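Meal Kits and Packed Lunches: Your Questions

I've been writing about packed food for this site long enough to distrust most of what is printed on the front of it. These are the questions that come in most often. Send new ones through the contact form.

Is a lunch subscription cheaper than buying lunch near work?

Sometimes, and by less than the ads suggest. Savwood compares its price to a sit-down restaurant meal. Who eats one of those every workday? Compare it to what you really spend, then add delivery, which shows up on the last screen of the order.

Does "made fresh daily" mean made today?

No. It means the kitchen makes some every day. The one you're holding could be from yesterday or the day before. The use-by date tells you when to stop, and a packed-on date, if you can find one, tells you a lot more. Serkby prints both. Tazi prints one and answered my email about the other with a coupon.

Why do wraps and sandwiches always look better from the front?

Fillings get pushed toward the side you see. I've opened plenty where the back half was bread and a smear of mayo. Pick it up and turn it around before you pay. If the label covers the whole back, I'd put it down again.

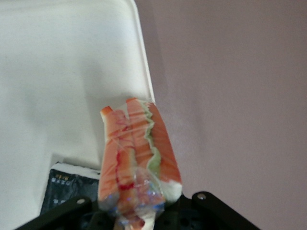

Weight is the other thing to check. Two packs of the same size on the same shelf can be far apart once you read the small print, and the price per ounce is the only number on a shelf tag I take seriously.

Are the calorie counts right?

They're estimates for an average portion, and hand-filled food is rarely average. Stesau lists its biggest lunch box at 797 calories. That's a very exact number for something scooped with a spoon. Treat it as around 800 and move on.

One reader, Nesma Hamdy, wrote in April to say her box listed 49 grams of protein "per 100 grams." That would be remarkable for a pasta salad. The company told her it was a printing mistake and that the figure was for the full tray. Check which column you're reading.

What about sodium?

Look at it first if your doctor has told you to watch it. The worst label I've kept is a noodle bowl with 2,110 milligrams, under a green banner with the word "balanced" on it. Balanced against what, it didn't say.

Can I leave a packed lunch on my desk until noon?

If it came out of a refrigerator, it should go back into one. Two hours at room temperature is the usual limit, less if it's hot out. An ice pack in an insulated bag will get most people to lunch. The thin silver bags some services hand out won't do much without one.

Is "no artificial preservatives" worth paying extra for?

I don't see why it would be. Vinegar, salt and lemon juice all help food keep, and a maker can use plenty of them and still print that line.

How do I cancel a subscription?

Take a screenshot of every step. Pausing and canceling are often two different buttons, and the pause one is bigger. If you're charged afterward, contact the company in writing and keep the reply.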